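집성목 상판

집성목 상판(集成木上板)은 폭이 좁은 각재 또는 판재를 섬유 방향이 나란하도록 접착하여 만든 두꺼운 목재 판을 가리킨다. 탁자, 작업대, 조리대, 도마 등의 윗면에 쓰인다. 영어권에서는 부처 블록(butcher block)이라고 부르며, 정육점에서 고기를 자르는 데 쓰던 두꺼운 나무 토막에서 온 이름이다. 한국어로는 집성판, 집성 상판, 부처블록 등의 명칭이 혼용된다. 구조용 집성재와는 제조 원리가 비슷하지만 용도와 요구 성능이 다르므로 구분한다.

목차
1. 개요
2. 구조에 따른 분류
3. 수종
4. 제조 공정
5. 수분과 치수 변화
6. 고정 방법
7. 마감
8. 유지 관리와 보수
9. 같이 보기

1. 개요

한 그루의 원목에서 폭이 넓은 판을 얻으려면 지름이 큰 나무가 필요하고, 건조 과정에서 휨과 갈라짐이 생기기 쉽다. 집성목 상판은 작은 단면의 부재를 여러 개 붙여 이 문제를 줄인다. 부재마다 나이테의 방향이 다르게 배치되므로 한쪽으로 몰리는 변형이 어느 정도 상쇄된다. 옹이, 썩음, 송진 주머니 같은 결점을 접착 전에 잘라 낼 수 있다는 점도 통판과 다르다.

같은 수종을 쓰더라도 부재마다 색과 무늬가 달라 표면에 줄무늬가 나타난다. 색 선별을 거친 제품은 편차가 작고, 선별하지 않은 제품은 밝은 부재와 어두운 부재가 섞인다. 색의 편차는 강도와 직접적인 관계가 없다.

2. 구조에 따른 분류

마구리면 집성(end grain)은 섬유 방향을 상판 면에 수직으로 세워 붙인 것이다. 표면에 나이테 단면이 드러나며 칼날이 섬유 사이로 들어가므로 칼자국이 적게 남는다. 제조 공정이 길고 수분을 빠르게 흡수한다. 전통적인 정육용 도마가 이에 속한다.

측면 집성(edge grain)은 각재를 옆으로 세워 곧은 면이 위로 오도록 붙인 것이다. 길이 방향의 휨 강성이 크고 조리대와 작업대에 널리 쓰인다.

넓은면 집성(face grain)은 판재의 넓은 면이 위로 오도록 붙인 것이다. 무늬가 크게 드러나지만 눌림과 긁힘에 상대적으로 약하다. 식탁이나 책상처럼 충격이 적은 곳에 쓴다.

길이 방향의 접합에 따라 솔리드 집성과 핑거 조인트 집성으로도 나눈다. 솔리드 집성은 상판의 한쪽 끝에서 다른 쪽 끝까지 이음이 없는 부재를 쓴다. 핑거 조인트 집성은 짧은 부재의 끝을 톱니 모양으로 깎아 맞물린 뒤 접착한다. 국내 목재 유통업계에서는 핑거 조인트의 톱니가 윗면에 보이는 것을 탑핑거, 옆면에 보이는 것을 사이드핑거라고 한다.

3. 수종

활엽수로는 단단풍나무, 참나무류, 너도밤나무, 자작나무, 물푸레나무, 호두나무, 고무나무, 아카시아 등이 쓰인다. 단단풍나무와 너도밤나무는 조직이 치밀하여 식품과 닿는 면에 적합하다. 참나무류와 물푸레나무는 환공재로 관공이 크기 때문에 평활한 도막을 얻으려면 눈메움 처리가 필요하다. 고무나무는 변색균에 약하여 제재 직후 약제 처리를 하는 경우가 많다.

침엽수로는 소나무류, 가문비나무, 삼나무, 편백 등이 쓰인다. 가볍고 가공이 쉬우나 표면 경도가 낮아 필기 자국이나 눌린 자국이 남는다. 소나무류는 옹이의 유무에 따라 유절과 무절로 등급을 나눈다.

4. 제조 공정

제조는 건조, 절삭, 선별, 접착, 압체, 양생, 연마의 순서로 이루어진다. 인공 건조한 목재를 일정한 폭으로 켠 다음 접착면을 대패 가공한다. 대패 가공 후 시간이 지나면 접착면의 젖음성이 떨어지므로 접착까지의 간격을 짧게 관리한다. 인접한 부재 사이의 함수율 차이가 크면 사용 중에 접착선을 따라 단차나 벌어짐이 생긴다.

접착제로는 폴리초산비닐 수지, 우레아 수지, 멜라민 수지, 폴리우레탄 수지 등이 쓰인다. 폴리초산비닐 수지는 취급이 쉬우나 지속적인 하중에서 크리프가 발생할 수 있다. 우레아 수지와 멜라민 수지 계열은 포름알데히드 방출량이 품질 등급의 기준이 된다.

압체에는 냉압, 열압, 고주파 가열 방식이 있다. 압력이 부족하면 접착층이 두꺼워지고, 지나치면 접착제가 밀려 나와 결교 상태가 된다. 압체가 끝난 판은 곧바로 연마하지 않고 양생한다. 접착선 주변의 목재가 접착제의 수분으로 부푼 상태에서 연마하면, 건조 후 접착선을 따라 얕은 골이 파인다.

5. 수분과 치수 변화

목재는 주변 공기의 온도와 상대 습도에 따라 수분을 흡수하거나 방출하며, 균형을 이룬 상태의 수분 비율을 평형 함수율이라 한다. 섬유 포화점 아래에서는 함수율의 증감에 따라 치수가 변한다. 섬유 방향의 변화는 매우 작고, 방사 방향과 접선 방향의 변화는 그보다 훨씬 크다. 따라서 측면 집성 상판은 길이보다 폭의 변화가 문제가 된다.

난방을 시작하는 10월 이후 실내 습도가 낮아지면 상판의 폭이 줄고, 장마철에는 늘어난다. 윗면만 도장하고 아랫면을 그대로 두면 양면의 흡습 속도가 달라져 판이 오목하거나 볼록하게 휜다. 이를 컵핑(cupping)이라 하며, 양면과 마구리에 같은 마감을 하여 줄일 수 있다.

6. 고정 방법

상판을 하부 구조에 완전히 구속하면 폭 방향의 수축과 팽창이 막혀 갈라짐이 발생한다. 이 때문에 한 지점만 고정하고 나머지는 움직임을 허용하는 방식을 쓴다. 섬유 방향과 직각으로 길게 뚫은 장공에 와셔와 나사를 조립하는 방법, 8자 철물을 쓰는 방법, 에이프런 안쪽의 홈에 Z자 철물을 거는 방법이 대표적이다. 금속 하부 구조에서는 상판에 인서트 너트를 심고 금속 쪽의 구멍을 장공으로 가공한다.

상판을 테두리 안에 끼워 넣을 때에는 폭 방향으로 틈을 둔다. 틈의 크기는 상판의 폭, 수종, 설치 시점의 함수율에 따라 정한다.

7. 마감

오일 마감은 아마인유, 동유 등의 건성유를 침투시키는 방법이다. 도막이 얇아 부분 보수가 쉬우나 물과 열에 대한 저항성은 낮다. 건성유를 닦은 천은 산화열로 자연 발화할 수 있으므로 펼쳐 말리거나 물에 적셔 폐기한다. 식품과 닿는 면에는 굳지 않는 식품용 미네랄 오일과 밀랍 혼합물이 쓰인다.

도막 마감에는 폴리우레탄 바니시, 수성 바니시, 래커 등이 있다. 내수성과 내마모성이 높은 반면 도막이 깨지면 그 틈으로 들어간 수분이 변색을 일으킨다. 유성 도료는 시간이 지나면서 황변하고, 수성 도료는 목재 본래의 색에 가깝게 유지된다.

8. 유지 관리와 보수

물기는 마른 천으로 닦아 내고, 뜨거운 용기는 받침 위에 둔다. 철분과 물이 함께 닿으면 탄닌이 많은 참나무류에는 검푸른 얼룩이 생기며, 이는 옥살산 수용액으로 제거할 수 있다. 눌린 자국은 젖은 천을 덮고 다리미로 열을 가하면 섬유가 부풀어 일부 회복된다. 절단된 섬유는 이 방법으로 회복되지 않는다.

깊은 흠집은 거친 연마지에서 고운 연마지의 순서로 섬유 방향을 따라 연마한 뒤 다시 마감한다. 접착선이 벌어진 경우에는 틈에 접착제를 주입하고 클램프로 조인다. 틈이 계절에 따라 열리고 닫히는 경우에는 건조기에 충전재를 채우면 습한 시기에 압축 응력이 생기므로 피한다.

9. 같이 보기

집성재
합판
도마
작업대
평형 함수율
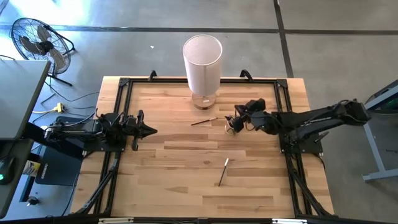 밝은색의 긴 부재를 이어 만든 집성목 상판. 위에 탁상 램프가 놓여 있다.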